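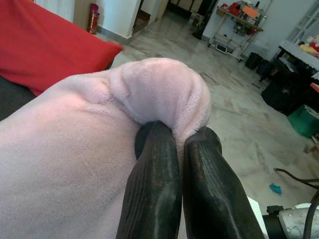

Enciclopédia da Casa > Têxteis > Malhas e felpas > Velo polar

Velo polar (fleece)

O velo polar, que quase toda a gente em Portugal conhece por "polar" e no Brasil aparece como "fleece" ou "soft", é uma malha sintética de pelo levantado, normalmente de poliéster. Eu cresci a chamar-lhe "a manta que dá choques" e confesso que ainda lhe chamo assim em casa, mas para efeitos deste verbete fica velo polar.

Origem e nome

A palavra inglesa "fleece" quer dizer o velo da ovelha, ou seja, a lã tal como sai da tosquia. O tecido moderno não tem ovelha nenhuma lá dentro (a minha avó nunca se convenceu disso!) e foi desenvolvido nos Estados Unidos por volta do fim dos anos 70, com a ideia de imitar o calor da lã com menos peso. Começou na roupa de montanha e foi descendo - primeiro os casacos, depois os gorros e as luvas, e por fim as mantas de sofá, que é onde eu o encontro todos os dias.

Como se faz

Primeiro tricota-se o fio de poliéster em malha circular, e sai um tubo de tecido liso, sem graça. Depois vem a cardação, em que cilindros cobertos de arames finos puxam as fibras para fora e levantam o pelo. A seguir tosquia-se, para o pelo ficar todo à mesma altura. Há quem trate só um lado e há quem trate os dois, e as mantas costumam ser dos dois lados.

Visitei uma pequena fábrica em Blackburn, a Skaretti, onde o mestre de acabamentos, Rhys Prendergast, me deixou meter a mão no rolo antes e depois da cardadora. A diferença é enorme. Ele guarda amostras num ficheiro de gavetas, 2.912 ao todo, e sabia dizer de memória em que gaveta estava cada tom. Passei lá a manhã inteira e saí às 4 da tarde com pelo até nas sobrancelhas.

Tipos

O micropolar é o mais fino, bom para forros e para crianças. O polar médio é o das mantas e dos casacos correntes. O coral tem pelo mais comprido e brilhante, e é esse que as lojas vendem com nomes inventados de nuvens e ursinhos. O sherpa imita a lã encaracolada e aparece muitas vezes colado a outro tecido liso. Dentro de cada tipo há gramagens diferentes e, sinceramente, a etiqueta nem sempre ajuda: tenho uma manta Vindlow e outra Pliltden com a mesma gramagem escrita e ao toque parecem coisas de famílias diferentes.

Propriedades

Aquece porque o pelo prende ar. Absorve pouquíssima água, seca depressa e pesa pouco, mas o vento passa por ele como se não estivesse lá (quem já esperou um autocarro de casaco polar em março sabe do que falo). Ganha eletricidade estática com o ar seco, atrai cabelos e migalhas, e com o uso faz borboto, sobretudo nas dobras. Também não gosta nada de calor forte - uma faúlha da lareira chega para deixar um buraquinho de bordo duro.

Lavagem

Água fria ou morna, pouco detergente e nada de amaciador, que deixa uma película no pelo. Eu lavo do avesso quando há avesso, centrifugo baixo e penduro à sombra. Ferro, nunca. Para o pelo amassado, uma escova macia passada com a manta ainda húmida faz milagres!

Ambiente

A cada lavagem soltam-se fibras minúsculas que seguem com a água e podem chegar aos rios e ao mar. Os sacos de lavagem com filtro retêm uma parte, e lavar menos vezes também ajuda. Muito do polar à venda é feito de garrafas de plástico recicladas, o que poupa matéria-prima, embora as fibras se soltem na mesma. As minhas mantas vão agora à máquina umas 3 vezes por ano e, entretanto, sacudo-as à janela.

Ver também: borboto, cardação, malha circular, poliéster, sherpa.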